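2022-02-12

Gift processing backlog cleared as of 11:40 this morning. Went in on a Saturday to do it, which I had said I would stop doing. The building heat is off on weekends and I kept my coat on until the second pot of coffee.

Starting position was 123 unacknowledged gifts from the year-end appeal, all under the $250 line, all stuck because the import from the lockbox file had put the appeal code in the fund field. The records posted, but the letter query looks for an appeal code and finds a blank. Correct behavior by the query. The mapping was changed in November when we moved the Tremstead scholarship to its own fund, and the saved template kept the old column order. I have now saved a new template with the date in its name and deleted the old one.

Of the 123, there were 44 from donors who gave last year and also the year before. Those got the longer letter with a line for a handwritten note. The rest got the standard letter. Five were returned to the hold pile: two with no usable address, one made out to the wrong organization, and two from the same household that may be a single gift entered twice. The deposit slip should settle the last two on Monday.

Ran the lapsed list again after posting. It came to 514 households, defined as a gift in either of the two fiscal years before this one and nothing since July 1. The earlier version of the list was too high for the obvious reason that the stuck gifts were not being counted under the appeal. I had already sent that version to the phone bank lead, so I sent a replacement with the word REPLACES in the subject line. If anyone was called and asked for a gift they had already made, I would like to know before the board does.

Arkell proposal: budget is done, narrative is not. They want outcomes for the tutoring program stated as a change from baseline, and we did not collect a baseline in the first year. I am going to say so in one sentence and describe how we collect it now. Last cycle we wrote two paragraphs around the gap and the program officer asked about it anyway.
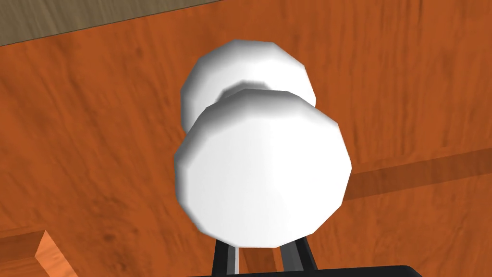
The Lau matching grant is the other open item. The agreement says new or increased gifts only. Increased over what is not stated. I have been reading it as increased over the largest single gift in the prior fiscal year, but the finance office reads it as increased over the prior year total, and for monthly donors the two give different answers. Wrote to ask for their reading in plain language. Until they reply, the match report carries both figures in separate columns.

Jiltov renewal quote came in for the donor database. Same price, one fewer user license. I need to check who has logged in since summer before I object to that.

Home by one. Left the signed letters in the outgoing tray with the postage meter log on top — the meter was low and will need a refill before the Tuesday batch.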